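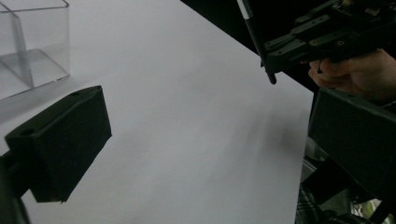

Clear box on white paper, Session 4.

Getting the Desk Ready: Brushes, Boxes and a Clean Sheet
Cledwood Evening Course, Session 4 handout
Notes by Dalibor Havlíček

Welcome back, everyone! We ran out of time before I could say all I wanted to about setting up a work surface, so please take these notes home and read them over a cup of something warm. The whole session comes down to three plain things, a white surface, a see-through box and a brush, and I could happily talk about any one of them until they lock the building.

Start with the surface. Lay your paper down first and smooth it from the middle outward with the side of your hand, and then leave it alone for a minute while you fetch everything else. White is a kind color to work on (a stray bristle or a dropped pin shows up right away), and you will find yourself looking after it better than you would a dark one.

Now for the box. I am very fond of clear ones with inner walls, and if you bought the Arna box from the course list, item 322, that will do nicely. Set it toward the far side of the desk, where your sleeves won't catch it, and turn it so the compartment you use most is the easiest to reach. Tall things go in the back, short things in the front. Wipe the walls with a soft cloth before you fill them, as fingerprints are a nuisance to get at later.

Brushes come last. Take hold of one thing at a time, low on the handle, and bring it over the compartment before you tip it upright. A slender handle swings more than you expect, so go slowly and let it settle against the wall of the box before you let go.

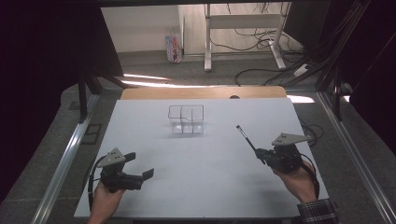 Clearing Up Again

Everything comes off in the opposite order: brushes, then box, then paper. Lift the box straight up (please don't slide it, it drags the sheet along and you get a crease). Give yourself 20 minutes for the whole round the first few times, and don't feel bad if you need all of them. When the surface is bare, look at it from low down at one side, with the light coming across it, and you will spot the crumbs and fibers that you miss from above.

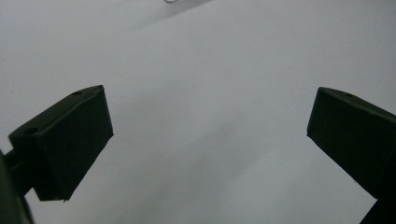
Čestmír Malý would do it the other way around and leave the box out overnight with the brushes standing in it, handles down, and only put fresh paper under it in the morning. It saves him a trip to the cupboard, he says, and the brushes keep their shape. I have tried it his way and still like mine, but do try both at home before Session 5 and bring along whichever box you settled on.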